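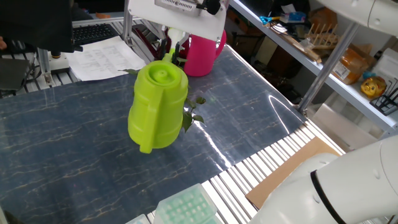
WATERING: WHY WE KEEP KILLING THINGS IN GOOD LIGHT
Speaker notes, Treasa Quinlan. Porholm houseplant evening, October. Slides advance by themselves if I forget, so DON'T forget.

Opening (2 min, no more)

Hello, thanks for coming out, bathrooms down the hall on the left.
Say name. Say I ran the plant desk at Rutherford garden center for years and most of what came back over that desk was dead from water. Too much, mostly.
First slide: two cans, a green one and a pink one, and a small plant in behind. Ask the room – who owns a can? Who uses a coffee mug? Hands up. Mug people always laugh. Let them.
Tonight = cans, pots, when to pour, how much. Feeding is a separate talk. If anyone asks about feeding, park it.

Cans first

Plastic is fine. Will say it again becuase somebody always wants permission. Plastic is light, cheap, doesn't rust, you can see at a glance if you bought a loud color. The green and the pink on the slide – you are not going to lose either of those behind a curtain.
Copper cans: pretty. Heavy when full. I have one, it holds pencils.

What I want in a can:
– handle you can get your whole hand through. Loop handle, good. Try it in the store with your hand wet if they'll let you
– weight at the back when full, so it doesn't tip forward and dump
– a top that's easy to get off and scrub. Slime grows in there. Yes in yours too
– size. Small. Smaller than you think. For a windowsill, one you can lift with a bent wrist

Two cans at home: I like it. One for plain water, one for feed. Different colors so you don't mix them up at 6 a.m. Don't label them, labels wash off. Pick a color and stick to it for life. Mine are feed = pink.
(Story: my sister gave tomato feed to a cactus for a whole summer. Keep it SHORT. Last time it ran long.)

Long spouts. Hold up the Zosis can from the bag. Narrow spout, gets under the leaves. Pass it around, get it back. Rose on or rose off? Off for pots indoors. On for seedlings, and outside.

Where you do it

Table. Wipeable table. The one on the slide is a dark blue marbled one, gold veins, very shiny. I like a dark surface, you see drips as soon as the light hits them. White tables hide a puddle till it's under your mail.
Electrics!! There's a keyboard over on the left of that slide. So many plants live on desks now. Fine, but take the plant off the desk to water it. Every time. Carry it to the sink, let it drain, carry it back. I have killed a keyboard. Not proud.
Cardboard – not under a pot. Soaks it up and stays damp underneath, then you lift it and there's a ring on the wood. Saucer or tray.
Trays with square recesses, the seed starting kind, ok for little plugs but water one corner and look, it doesn't travel to the others. Do each cell. Boring, yes.

When (slow down here, this is the bit they came for)

NOT on a schedule. Write it on the board if there's a board.
Finger in the soil, second knuckle. Dry? Water. Damp? Walk away.
Or lift the pot. Light pot = thirsty. Demo with the 2 pots in the crate, one dry, one soaked. Get someone from the front row to lift both, eyes shut. Works every time. Soak the second one BEFORE people arrive, last year I forgot and had to do it in the restroom.
Droopy does not mean dry. Droopy can be drowned. Check the soil first. Say twice.
Yellow lower leaves, soft stem, smell of old pond: drowned. Crispy edges, soil pulling away from the side of the pot: dry.
Winter, less. Much less. Heat comes on in October and people panic about dry air and start pouring. Dry air isn't dry soil.

Moisture meters – someone will ask. Bought a cheap one, it told me the carpet needed water. Use your finger.

How much

Till it runs out the bottom. Then stop. Then tip the saucer out after twenty min or so.
Little sips are the worst. Top gets wet, roots down below get nothing.
Numbers slide, go quick: 100 ml for a small pot on the sill, starting point only. If it comes straight through in a second, soil's gone hard, stand it in a bowl. 2000 ml is the big fig in my hallway and that's in summer.
No holes in the pot? Then it's a vase. Keep the plant in its nursery pot and sit that inside the nice one.

Pour low. Spout down near the soil, lift a leaf out of the way with the other hand. Bushy little plants with leaves poking out all sides, it's a pain, you end up pouring on top of them. Go in from the side. Turn the pot halfway round, pour the rest.
Don't pour into the crown. African violets esp. Spots on the leaves, then rot.

Water temp: room temp. Fill the can after you use it, leave it standing till next time. Easy. Solves the cold tap thing and you've no excuse of an empty can.
Tap water ok? Mostly ok. Brown tips on spider plants, calatheas – try rain water. Softened water, no. Salt.

Going away

A week – water well, move out of the sun, leave. They're fine.
Two weeks: wick from a jar, cotton string, one end pushed well down. Test it before you go, some string doesn't wick at all, found that out with a fern.
Neighbors. Love them. They overwater. Group all the plants in one place and leave a note on anything that gets NOTHING. I leave the can half full on purpose so that's all they pour.
Drelomero self watering pots, somebody's bound to ask, I've had two for a year. Good for peace lilies. Bad for anything succulent. Not selling them, don't get anything for saying so.

Cleaning the can (skip if past 8:15)

Rinse. Drop of dish soap, bottle brush, rinse again. Spout is where the gunk sits. Old toothbrush or pipe cleaner.
Store it upright with the top off if it comes off. Not in the sun, plastic gets brittle, handle snaps when it's full, all over your socks.

Questions

Likely ones –
Orchids and ice cubes? No. Sink, run it through, drain.
Mist? Nice for you. Does very little for the plant.
Gnats? Too wet. Let the top dry out. Sticky traps while you wait.
Coffee leftovers? Please no. Milk in it, worse.
"My plant's 159 years old and never been repotted" – there was a man at the last one with a family aspidistra, if he's back let him talk, he's great.

Handouts are on the chair by the door, one per household, we ran out last time.
Get the Zosis can back!!
Crate, towel, both pots, clicker to the car.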